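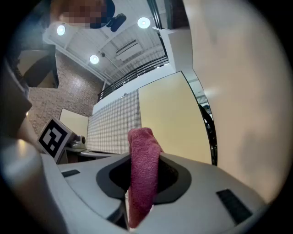
*Figura 2.1. Pinza de mano con una toalla rosa de rizo en la abertura. A la izquierda, el marcador de referencia en blanco y negro.*

# Capítulo 2. Una mañana en Jornis: ver trabajar antes de calcular

Puertas abiertas, mes de abril. El taller de Jornis recibe a los cursos de automatización y este capítulo sale casi entero de las notas de aquel día. Van algo ordenadas, no mucho. Las fórmulas llegan en el apartado 2.3 – primero conviene mirar.

## 2.1 Lo que se enseña en una demostración

Tema de la mañana: coger tela. Parece fácil, no lo es. Una caja tiene caras, aristas, un centro más o menos fijo. Una toalla no. Se dobla, se arruga, cambia de forma en cuanto la tocas. El programa que sirve para la caja falla con la toalla, y el alumno que lo escribió no entiende por qué.

En Jornis lo abordan con demostraciones humanas. Una persona maneja la pinza con la mano, hace la tarea, repite. Sesión completa del proyecto Merance: 500 repeticiones. Los visitantes hicimos bastantes menos, claro, y peor.

Fíjese en el marcador cuadrado de la figura 2.1. Los marcadores de este tipo tienen un patrón conocido; si se conoce tambien su tamaño y la cámara está calibrada, se puede calcular su posición y orientación. Volveremos a ello en el capítulo 13.

## 2.2 Preguntas que salieron en el taller

- ¿Cuánta fuerza hace falta para sujetar un tejido sin que resbale?
- ¿Por dónde se agarra algo que no tiene asa ni borde rígido?
- ¿Sirven los datos de una toalla para una camisa? Discusión larga. Sin acuerdo.
- ¿Cuándo se da por bueno un intento?

La última es la que más juego da en clase. Pedotbridge, que compara pinzas para lavanderías, exige que la pieza llegue plegada. Rattanakul se conforma con que llegue. Dos criterios, dos porcentajes de éxito distintos con los mismos datos – ojo con las tablas que no dicen cual usan.

**Antes de seguir.** Busque una toalla pequeña en casa. Levántela con dos dedos por una esquina, luego por el centro. Apunte qué forma toma en cada caso y guarde la hoja, se usa en el apartado 2.3.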